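3. Results: caps, lids and what households do with them
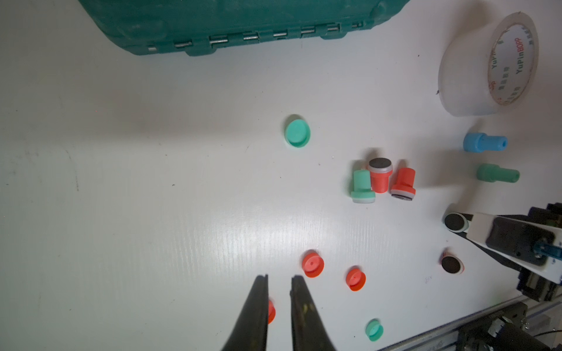

Tipene Ruawai put it to us in the first week that the bottles were never the problem in Covlow, it was the small stuff, caps and lids, and that the council leaflet had it backwards. We took that as our starting question.

Figure 3. Small plastic parts, including caps, on a white tabletop.

3.1 What came in

Households in Covlow and Bukow were asked to keep every cap for the month of July and hand them over in one bag. In all 2,182 caps came in. Of these 1,298 were from Covlow, the rest Bukow. Bukow has fewer homes in the study so the gap means less than it looks. Drink caps mostly, then milk, then a long tail – glue, shampoo, sauce, pens.

Color was noted but not used in the main tables. Too many in-between shades, and the two sorters did not agree on them often enough.

3.2 What people said they did

Answers split by town. In Covlow most people said they screw the cap back on before the bottle goes in the bin. In Bukow most take it off, becuase the old leaflet told them to. The leaflet was changed years ago. Few had seen the new one.

Heather McAlister ran the doorstep talks in Bukow. Her notes show the same worry again and again – that a cap left on means the whole bag gets rejected. We found no such rule at the Clinside plant. Loose caps fall through the screens there and go out with the waste, so taking them off is the worse choice of the two.

3.3 Limits

One month only. Summer, so more cold drinks. Bags were not weighed in Bukow, which we regret. Also the households knew they were being studied, and some may have have saved caps they would normaly toss.

Vaher was dropped from this section, too few bags returned.

Comments (3)

Jolene Kerslake
Is the new leaflet online anywhere? Still got the old one on my fridge.

Lachlan McKinnon
Did you split out the flip-top lids? Ours never come off the bottle at all, so they'd be missing from the bags.

Jolene Ngata
Same point on flip-tops. Would also like the Vaher bags written up, even if it's a short note.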